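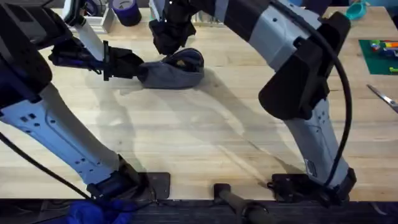 Ilse Kuipers wrote in after the June issue to ask whether the Gronow two-arm kit can be run on fabric without retraining from scratch, and whether the price covers the software. The short answers are yes, with limits, and no. We have had a kit on the bench for 18 working days and can now give longer ones.

Gronow ships as two matched arms with grippers, base hardware, cabling and a controller box. The arms mount at the front edge of a table and work inward, which leaves the middle of the surface clear for both grippers. Ours are on butcher block. The bolts supplied are fine for a top of that kind but short for anything thicker, so measure before ordering. Assembly took two people one afternoon. Most of that went into routing the cables so that they keep enough slack at full reach. The manual covers this in a single paragraph and should say more.

The task set we used is the Zinadley soft goods package, sold separately. It includes routines for socks, washcloths and small towels. A sock is the hardest of these for a two-arm setup, as it has no flat reference edge once it bunches. The package handles it in sequence: one gripper takes an end and holds, then the second comes down from above on the other half. Both arms then pull apart slowly to a set tension before the fold begins.

We logged 591 sock attempts and counted 455 as complete, meaning both grips held and the sock ended flat inside the target area. Most of the failures came at the second grip. If the heel stands up too far, the descending fingers close on a fold of fabric and miss the layer underneath. Lowering the approach speed helped. Changing the grip force did not, and at the highest setting the fingers left marks in thin knits.

Nele De Smet asked about noise and duty cycle. The arms are quiet enough to talk over. The right arm's shoulder joint ran warm after two hours of continuous use, and the controller reduced its speed without showing a message. Gronow support confirmed that this is intended. A line in the log would be welcome.

The kit is listed at $3336, with no task package. Readers with the older Dalen controller can keep it, but will need the adapter board and a firmware update, in that order. Skullwood has the adapter in stock. The next item in this series will cover towels, where the reach of the arms becomes the main limit.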